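Pamimard Opens Orders for Flisum Handheld Gripper Kit

March 25, 2020. Pamimard is now taking orders for Flisum, a handheld gripper kit for teams that teach robots to work with cloth. The kit comes with 2 sets of soft fingers, a camera mount and a charging dock, and runs for almost 4 hours between charges.

"Fabric is such a fun problem, and we can't wait to see what people try first!" said Tanko Isah, who led the design at Pamimard's Arellano shop.

Each kit costs $1,976. Shipping starts in September.
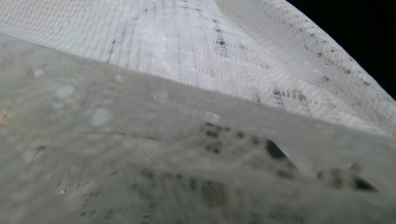

Can Flisum's fingers be changed without tools?
Both sets snap on and off by hand, and spare sets are sold separately for $39.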